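Coiling a long tangled cable without losing your mind
Board: Sheds, Offices and Spare Rooms

plostton_pete
The long white run we had along the hallway came down in January and has lived in a heap ever since. It's 40 metres by my reckoning, with couplers in it where I got sick of buying the right length. How do people coil this stuff so it comes undone again? Mine goes into the drawer as a coil and comes out as a bird's nest.

Rhys Hinds
Over-under. One loop the normal way, the next one flipped under. Any roadie will show you for the price of a beer.

marrowbone
Over-under is for cable you use every Tuesday. For a network lead going in a cupboard until the house is sold, round and round your hand is fine. I've done it for 23 years and the cupboard hasn't complained.

Rhys Hinds
The cupboard isn't the one who has to unroll it.

zurnico_fan
My colour-coded Zurnico reels would like a word. Or they would if I hadn't filled all five of them with extension leads.

teacosy
I'm with marrowbone, mostly. Small loops, held in the hand, and leave the big heap lying on the table while you feed from it. If you pick the heap up to "help" it, you've added an hour. Had a go this arvo: 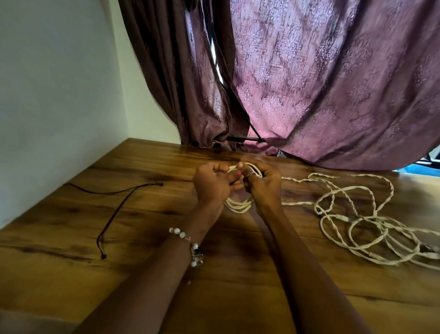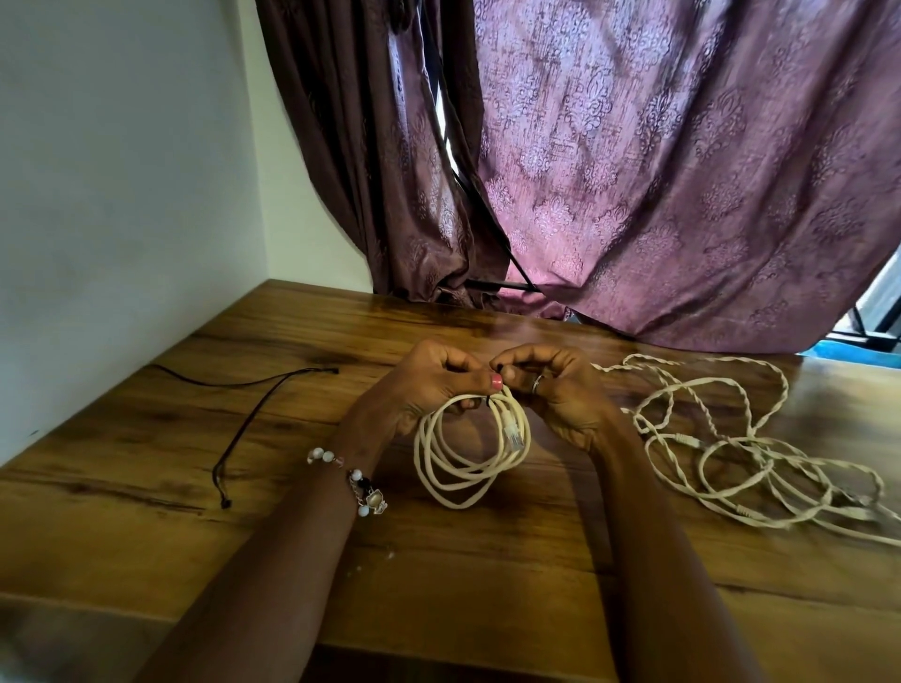 Coil in hand, heap still to go (both pics).

marrowbone
Lovely. Textbook. Note the absence of flipping.

Rhys Hinds
Your cable is twisting on itself, teacosy. Look at the heap. Every plain loop puts another turn in and it has to go somewhere.

teacosy
It was twisted when I met it, Rhys.

plostton_pete
Do you undo the couplers first or coil straight through them? Mine snag on everything, including the dog.

teacosy
Undo them if you can be bothered. Shorter bits are easier to coil and easier to lend to people you don't like much.

vanek_st
Disagree, you'll lose the couplers. I had a bag of them from the Vaněk closing-down sale and couldn't find one of them now for 100 bucks. Leave them on and make the loops a bit bigger there.

Rhys Hinds
Agree with vanek_st, which hurts. And tuck the plug inside the loops so the little clip doesn't get snapped off.

plostton_pete
Right. Couplers staying on, doing half of it over-under and half the lazy way. Will report back when one of them goes wrong.

marrowbone
Label the halves or Rhys will claim the good one.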